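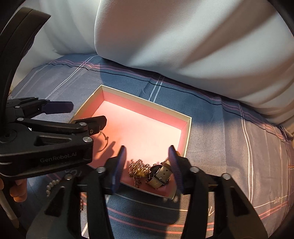

PROKVILLE, October 2012

How to Prepare a Household Inventory for Insurance Purposes
By the Lastadeo Consumer Information Office

Residents of Prokville and Wirnaldale are advised to keep a current record of their household belongings. A written inventory shortens the claims process after a fire, flood or theft.

Before you begin

Obtain a bound notebook or open a new spreadsheet. Allow 2 to 3 hours for a small apartment and a full weekend for a house. Blank inventory forms, revised in September, may be collected at the front desk.

Recording your belongings

1. Begin at the front door and proceed through one room at a time. Complete each room before moving to the next.

2. For each item, enter a short description, the maker, the year of purchase and the price paid. Where the price is not known, write "estimate" beside the amount.

3. Copy the serial numbers of appliances and electronic equipment. These are usually found on the back or underside.

4. List separately any single item worth more than $200. Many policies set a limit on watches, chains and other jewelry, and a written appraisal may be required.

5. Group items of low value, such as kitchen utensils or bed linens, under one heading.

6. Include the contents of the attic, garage and any rented storage unit.

Storing the record

Keep one copy away from the home, either with a relative or in a safe deposit box. Receipts should be placed in an envelope and filed with the inventory. Review the record once a year and after any major purchase.

Forms returned by mail are processed within 20 business days.

This site uses cookies. By continuing to browse, you accept their use.

Contact Us | Copyright 2012 Lastadeo Consumer Information Office | Back to top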